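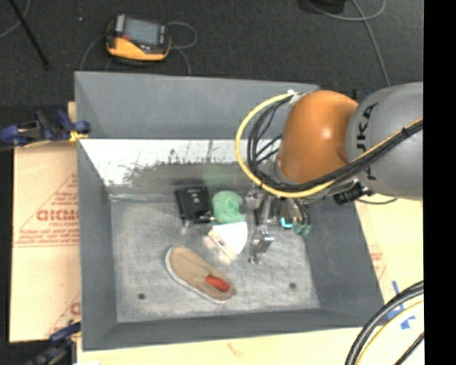

Review of the Cescombe Mixed-Item Picking Kit
Posted 2019-06-24

The Cescombe kit is sold as a complete package for picking unlike items from a single bin. It comprises a gripper, a cable set, mounting plates and a license for the Ekska planning software. The arm is not included. The present review was carried out on a KUKA arm at the Darkesley workshop, over nine working sessions.

Installation required five hours, most of which was spent on the cables. The manual recommends a wide loop at the wrist and provides one small drawing of it. A second drawing, with lengths marked, would be welcome. The bin should be clamped firmly before calibration, and calibration must be repeated if the bin is moved.

Test items were chosen for their differences in shape and surface. The set included a tan slip-on shoe, a white fan-shaped item, a soft-looking green piece and a black boxy object. Across the full trial the kit completed 88 percent of picks on the first attempt. Soft items gave little difficulty. Flat items close to the wall of the bin accounted for most of the failures, and the reflective wall surface appears to have affected the depth readings.

Ekska is plainly laid out, although saving a new grasp setting takes about 20 seconds, during which no other menu may be opened. The supplier has stated that an update will be issued in September.

The Fang kit, reviewed on this site last year, is quicker to install but handles a narrower range of items. Readers with mixed stock are advised to consider Cescombe first and to request the longer cable set when ordering.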